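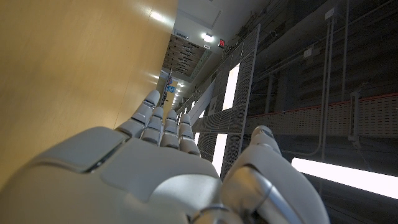
Hallthorpe Building Guide
Section 4. Looking after the long corridor: timber, mesh fence, ceiling and signs
Revised 2024-09-25 by Philomena Nyarko

4.1 Before you start

This section replaces the four pages supplied by Darlow at handover. Those pages promised a corridor that would need "virtually no attention". We have now had it through one winter and do not believe this. Where the Darlow advice has been kept, it has been tried first. Where it has been dropped, a note says so.

You will need:
A soft broom with no metal in the head
Two flat microfibre mops, one marked DRY
A bucket and a separate wringer
Felt pads, large
The Warraich hand key for the fence clamps
A torch
The corridor log (blue folder, end office)

CAUTION: Read 4.3 before touching any part of the fence. The panels are heavier than they look and the clamps do not fail gently.

4.2 Timber surfaces

The timber came with a factory finish that the brochure calls "scratch-proof". It is scratch-resistant at best. Grit carried in on wheels will mark it, and so will the legs of anything dragged.

1. Sweep the full length with the soft broom, starting at the far end and working towards the doors.
2. Go over it again with the DRY mop. Keep the mop flat and follow the grain.
3. Crouch and look along the surface towards a light. Smears and dull patches show up at a low angle that you would never see standing.
4. Mix 30 ml of floor cleaner into a full bucket. The label recommends three times this and all you get for the extra is a sticky film.
5. Wring the second mop until it no longer drips. Wipe a short stretch, then dry it before moving on.
6. Press the joints between boards with your thumb. Note any that move.
7. Write the location of loose joints in the log, measured from the door end.

Note: The Darlow pages suggest a monthly coat of polish. We tried this on a short test length. It looked very good for a week and then showed every footprint. Please don't restart it without speaking to Philomena.

Note: Repair wax sticks are in the end office. They hide a shallow scratch reasonably well. They will not hide a gouge, whatever the packet says.

CAUTION: Never use a steam mop on the timber. Someone will offer to lend you one.

4.3 Mesh fence

The fence is sold by Warraich as a two-minute, one-person job. Allow 90 minutes for a full check and have a second person with you if a panel is coming off. Each panel stands 2000 mm high, and it is the height that makes it awkward: the top starts to lean well before the bottom is free.

Checking the fence

1. Walk the run slowly with a hand resting on the mesh. A loose panel rattles.
2. Try each clamp with the hand key. It should be firm at a quarter turn. If it spins, stop and log it.
3. Look at the feet. Each one should sit flat with its felt pad still underneath. Replace any pad that has worn thin or crept out.
4. Check that nothing has been hung on the mesh. Coats and cable coils pull the panels out of line over time.

Taking a panel off

1. Clear the floor on both sides.
2. Have your helper hold the panel at shoulder height with both hands.
3. Undo the lower clamps, then the upper ones. The Warraich leaflet gives the opposite order. Follow it and the panel swings at your shins.
4. Lift straight up, step back together, and lay the panel on a blanket. Do not lean it against the wall.
5. Put the clamps in a tub. They roll.

CAUTION: Do not cut or bend the mesh to get a cable through. Use the gap under the bottom rail.

Note: Replacement clamps are part 1552. Two other clamps in the catalogue look the same and are described as "compatible". Nhyira Tetteh bought a box of each last November and neither would close fully. The boxes are still on the shelf, marked NO.

4.4 Ceiling panels and vents

Most of the ceiling can be left alone. The slatted panels collect dust along their openings, and the vents collect rather more.

1. Put out the floor boards and close the corridor at both ends.
2. From the floor, shine the torch up across the slats. If you can see grey fluff hanging, the panel needs cleaning. If you can't, leave it.
3. Use the platform steps. The extending pole that came with the building bends at full length and scrapes the paint.
4. Vacuum the openings with the brush head. Move along the rows without pressing.
5. Wipe the vent cover with a barely damp cloth. Hold a strip of tissue to it afterwards. The tissue should move.
6. If it does not move, report it. Do not take the cover off to have a look.

Note: The Ullex filter insert is advertised as lasting five years. Ours needed changing in its first. Check it when you do the vents and write down the state you find it in, even if it looks fine.

CAUTION: Sweep the timber again after any ceiling work. Do it in this order or you will be doing the floor twice.

4.5 Signs

1. Stand at each end of the corridor and read every sign that faces you. If you have to walk up to one, it is too small or in the wrong place.
2. Clean signs with plain water. Glass cleaner turned the lettering on one of the old ones cloudy.
3. Press down any lifting corner. If it lifts again by your next visit, replace the sign. Extra tape only gathers dirt.
4. Take down notices that are out of date. Paper notices do not belong on the timber, and low-tack tape is not as low-tack as it claims.

4.6 If something is wrong

Surface dull after mopping: too much cleaner. Go over it twice with plain water and dry it.
Boards creak in one place only: log it and leave it.
Boards creak over a long stretch: check for a leak before blaming the weather.
Fence rattles after all clamps are tight: a foot has lost its pad.
Clamp will not close: check the part number.
Sign fallen: wipe the backing area, let it dry fully, then refit.

Enter the work in the log before you leave, with your initials. "All OK" is not an entry. Say which parts you checked and which you ran out of time for.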